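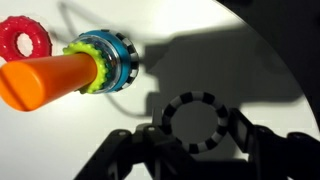
Speaker notes by Jurgita Juška, Zedska

Ok, start. Thank Rekha Ahuja for the slot, say name, say Zedska. Talk is the Wullano kit from Tonex, what we liked, what we'd send back. Not a sales talk. We paid for ours.

Who it's for: small shops, labs, teachers with some budget. You bring the arm and the table, kit gives you the gripper, the wrist camera, the task software and a box of practice tasks. Ring stacking is the one everybody asks for so stay on that.

Price slide. 2220 for the base kit, 400 a year for support after the first year. Say it slow, people write this down. Jörg will ask about shipping. Shipping is extra, move on.

Why rings? Cheap, bright, hard to break. Bumpy edges make the fingers work for the grip, smooth ones show up bad settings quick. Also folks get it right away, no need to explain what "done" looks like.
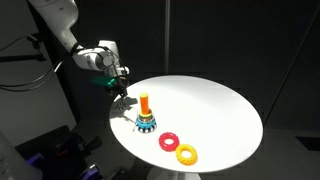 Setup next. Manual says one morning. Took Meenakshi and me a morning plus lunch, mostly cables. Leave more slack then you think, the wrist turns further than the drawing shows. The quick start card is good. The long manual is not good, two chapters repeat.

Table height: set it first. We didn't. Had to redo all the reach limits. (pause, someone will laugh)

Camera calibration, one button, fine. Glossy white top gave us glare though. Turn the lights down or get a matte mat. Tonex support told us the same thing after 8 emails. Reply times were ok, they just kept sending the same PDF. 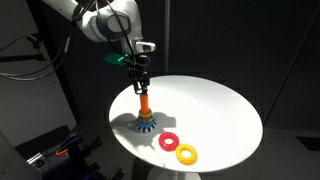
Jurgita Juška

Grip settings. Default force too high for soft toys, ok for hard plastic. Go down two steps and save as your own profile, otherwise the update wipes it. It wiped ours in January. Still a bit mad.

Software: the good part. Pick a task, show it the start and the goal, press run. Logs are plain text, hooray. Log viewer stops at 3000 lines and dosen't warn you. Export early.

Compare with Dhillon, only if time. Dhillon pack has nicer fingers, worse software, no practice tasks. Ming-te Yeh tried both and kept both, ask him at the break. 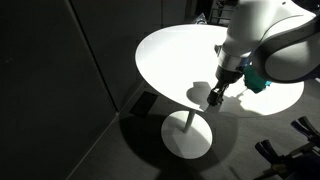
White arm with the gripper down near the front edge of the round table.

Would we buy again? Yes for teaching. For production no, not this version. Needs a better finger pad and a proper manual.

Questions. If none, ask Meenakshi about the cables. Sign up sheet by the door, link on last slide.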